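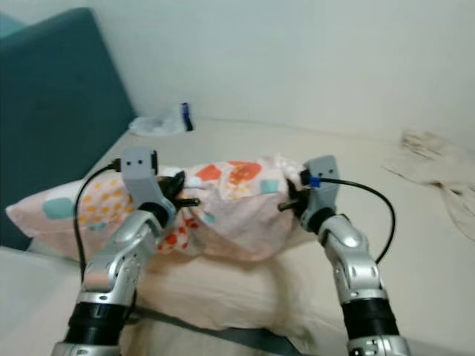

Progress report, second period
Preritz Community Kitchen, sauces and preserves project
Prepared for: Trirach small food grants
Covers: January to end of April

Apologies for the format, the template wouldn't open on the office machine so I've followed your headings as best I could. Budget sheet sent separately.

Where we're at

Short version: two of the three products are ready, one isn't. Shelf-life testing finished on the tomato relish and the plum sauce. The green chutney is still giving us grief, see below. Kitchen is running three sessions a week, mostly full. Spend is under where we said it would be, mainly becuase the jar order went in later than planned.

Tomato relish

Done. Recipe locked at version 3. We dropped the brown sugar back and went to a cider vinegar, which took the harsh edge off the finish. Earlier batches tasted fine on the day and then went sharp in the jar. Now cooked down longer in the wide pan before the mustard seed goes in. Colour is better too, proper brick red.

pH comfortably under the limit on every batch tested. Lab paperwork is in the shared folder.

Tasting at the autumn market: 300 sample cups went out, all gone by 11 am. Most common comment was "more chilli", second most common was "less chilli". Leaving it alone.

Plum sauce

Also done. Used blood plums from the Khan orchard, seconds mostly, picked up in crates over the last weeks of summer. Star anise, ginger, a bit of orange peel. We trialled it with and without garlic and the group went strongly for with.

One problem. The first big batch caught on the bottom and the whole lot tasted of it, had to be tipped. Our own fault, scaled up the sugar and didn't drop the heat. Now written on the batch card in capitals. Sugar goes in last, low flame, someone stirring the whole time. No trouble after that.

The stone fruit is frozen halved and stoned so we can cook through winter. Freezer space is tight. See requests.

Green chutney

Not done. Coriander, mint, green chilli, lime, a little green apple for body. Fresh, it's the best thing we make and everyone in the sessions says so. In a jar it goes khaki and tastes like lawn clippings.

Things tried:
Blanching the herbs ten seconds then ice water. Helped the colour, flattened the mint.
More lime. Helped the pH, made it too sour to put on anything.
Swapping half the coriander for parsley. Held colour. Tasted like parsley.
Toasted cumin at the end to cover. No.

Current thinking is we stop trying to make it shelf stable and sell it chilled in small tubs with a short date. That's a change from the application, which said all three would be ambient, so we need your OK in writing before we spend anything on tubs. Chilled also means a different label and an esky or fridge at the stall. Doable at the Preritz market, harder at Zototham where there's no power on the oval side.

If the answer is no, we'd put a lemon and chilli pickle in its place. Have a decent draft recipe. Would need testing from scratch, so it wouldn't be ready inside this grant period.

Training sessions

Going well. The knife skills morning filled first, then the bottling one. Participants who finished the food safety unit can now run a station in the kitchen without a supervisor standing over them, and that has changed how much we get through in an evening. Used to be one pot on the go, now it's generally 2 pots and a jar line.

A couple of people dropped out when the sessions moved from afternoon to 6 pm. Others joined who couldn't make the afternoon. Swings and roundabouts. We'd like to offer one of each next period if the hall roster allows.

The recipe booklet is drafted. Contains the relish, the plum sauce, a basic pesto (rocket and sunflower seed, cheap), a pumpkin chutney and a page on sterilising jars. Metric throughout. Still needs a proofread by somebody who didn't write it, as we kept finding "tablepsoon".

Equipment

Bought: wide stainless pan, jar funnel set, two probe thermometers, digital pH meter with buffer solutions.
Not bought: stick blender, industrial. Quotes came in higher than budgeted. We've been borrowing the cafe's. It leaves the plum sauce a bit coarse, which some people prefer.
Ordered: 100 cartons of jars, 250 mL, gold lids. Supplier split the delivery, first lot here, balance due next month. Checked for chips on arrival, all good apart from one carton of lids with the wrong thread. Being replaced free.

Issues and risks

Vinegar price has gone up twice. We've absorbed it so far. If it goes again the relish margin gets thin and we'd need to put the jar price up at the stall.

Labels. Allergen wording had to be redone for the mustard seed. Caught it before printing, so no cost beyond a lost week.

Fruit supply for next summer isn't locked in. Verbal yes from the orchard, nothing signed. Will get this on paper before spring.

Requests to Trirach

Approval to change the green chutney to a chilled product (or swap to the pickle).
Approval to move the unspent blender money to a second-hand chest freezer.
A working copy of the reporting template please.

Next period

Full production run of relish and plum sauce. First stall at Zototham, tasting table only, sales at the one after. Booklet to print. Decision on the chutney one way or the other. Second food safety group to start once the first has their certificates back.

Receipts are scanned and numbered in the order they appear in the budget sheet, except the thermometers which are at the end as I found that one last. Call the kitchen if anything is missing, afternoons best.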